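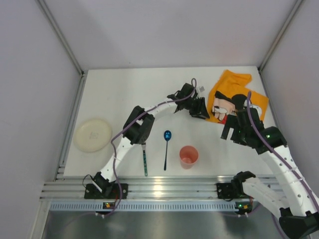

Notebook, claims rules group
31st July

Motor policy lapse rules, second pass

Picked up where I left off in March. The job is still to get the lapse check to agree with what the underwriters say a lapse is. At present the check treats a policy as lapsed from midnight after the missed payment. The wording Sandrine Gautier sent over gives 15 days of grace, counted from the date of the reminder letter. The two dates can be far apart when the reminder goes out late.

Test set: 261 closed motor policies from the Jaston book, all with at least one missed instalment. Names and registration numbers stripped before I got them. Samina Marwat did the stripping and kept the key.

Run 1
Old rule, no grace period. Output matches the run from March line for line, so the set has not drifted. Saved as baseline.

Run 2
Grace counted from the due date of the instalment. Fewer lapses, as expected. Still wrong against the wording, but it is what the Aksoy system does and we need the comparison. Arnar Damgaard wants both columns side by side in the report. Told him I would leave the column headings as they are in Aksoy so he can paste.

Run 3
Grace counted from the reminder letter. The run stopped part way through. Cause: blank reminder dates. Where the customer pays by card the reminder goes by text message, and the text date sits in another table altogether. Joined the two tables on policy number and took the earlier date where both exist.

Query for Sandrine: is a text a "letter" for the purposes of the clause? The wording says "written notice sent to the last known address". A mobile number may not be an address. I have assumed yes for now and flagged the rows, so they can be pulled out if she says no.

Run 4
As run 3 with the join in place. Completed. Spot-checked the flagged rows by hand against the scanned files. Two things found.

a) Reinstatement. If the customer pays within grace, cover should be continuous. Our code closes the policy and opens a new one with a new start date, which leaves a gap of one day on paper. A driver stopped on that day would show as uninsured on any lookup that reads our feed. Cover was in place the whole time under the wording. This needs fixing before anything else on the list.

b) Cancelled by the customer during grace. The code records these as lapsed. They should be recorded as cancelled, with the customer's own date. It matters at renewal, where a lapse adds a loading to the premium and a cancellation does not.

Fix for (a): keep the original policy number and start date, write the payment as an event on the same record. Tried this on a copy. The feed file accepts it, but the Plindness checker rejects the record as a duplicate, as it compares policy number and start date only. Monique Texier looks after the checker. Sent her the rejected record and the layout. She asked for the feed version number as well, which I had left out — it is in the header, second line.

Fix for (b): new reason code. Code 200 is free according to the table, though Clotilde Barbier thinks it was used on the old van policies before they moved to Cerkano. She will look in the archive. Do not use it until she answers.

Side note on premiums. One policy in the set shows a refund of 371 after a lapse. The pro rata figure should be lower. I worked it through twice and get the same answer both times, so either the administration fee was waived or the refund was worked out from the full annual premium with the instalment charge still in it. Passed to Arnar. Not part of this job.

Settings used for run 4, for whoever repeats it: day count inclusive of the reminder date, bank holidays counted as ordinary days, time zone fixed to local, partial payments treated as non-payment. The last of these is questionable. The wording is silent on part payment and the call centre scripts tell customers that any payment "keeps the policy open". Raise with Sandrine together with the text message point.

To do
Rerun with reminder date exclusive, compare with run 4.
Chase the duplicate rule with Monique.
Get a ruling on part payments before the report goes out.
Add the van policies as a separate set, once Clotilde has the archive open.
Move the run 2 output out of my own folder — Arnar cannot read it there.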